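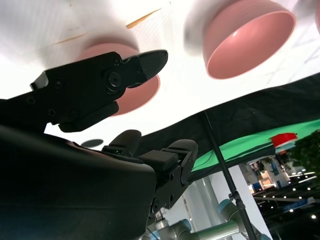 Pink bowls on the white table.

8 December 2022
By Dilek Bozkurt

Print this post
E-mail this to a friend

I have a new favorite color and it is the pink of these bowls! Somewhere between salmon and the dusty rose my grandmother painted her hallway, and deeper on the inside. I went to the winter makers' market for wool, came home with no wool at all, and have been talking about bowls to anybody who will stand still.

The market is the one Bukimley puts on in the big hall behind the station. I got in early, before the coffee line got silly, and walked straight past the candles to the tableware. Most of it was very nice stoneware in the oatmeal colors everyone has right now. And then pink! On a bright white table, where a strong color really gets to show off. I love a curved rim on a white surface, and the soft gray shadow that goes with it. My own kitchen table is dark brown and swallows everything I put on it, so I'm now looking at white tablecloths too (sorry, budget).

Kevser Çetinkaya came with me, and she knows a lot more about printed things than I do. She got me to look at the outside walls up close, at the faint ridges running around them. I had always thought of those lines as something you'd want to sand away. Now I think they're the best part. They remind me of the rings you get on a hand-thrown pot, only finer and much more even, and they give the color something to do.
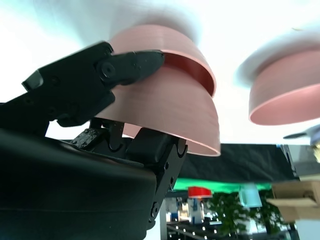 I also have strong feelings about stacking. A bowl that won't sit inside its neighbor is a bowl I end up resenting, and I have a whole shelf of those at home — a wedding set with handles, if you can believe it, that takes up as much room as a microwave. A flared rim and a rounded bottom make such a good shape for a stack. I like the look of it upside down as well, like a row of little domes on the drying rack.

What would I put in bowls like these? Clementines, first of all. Orange on pink is a combination I'd wear if I were braver. Then keys and coins by the front door, the buttons that currently live in a jam jar, and yarn ends while I'm knitting. I'd keep them for dry things, and Kevser agrees, so soup stays in the stoneware.

I've already cleared a space on the kitchen shelf, 30 centimeters wide, between the cookbooks and the radio. The wedding set has gone up on top of the wardrobe until my sister decides whether she wants it. The next market is in March and I'm going back with a bigger bag. If any of you have pink bowls at home, printed or thrown or thrifted, tell me what you keep in them! I still need wool, too, so if you know a good stall for a thick gray, leave me the name in the comments.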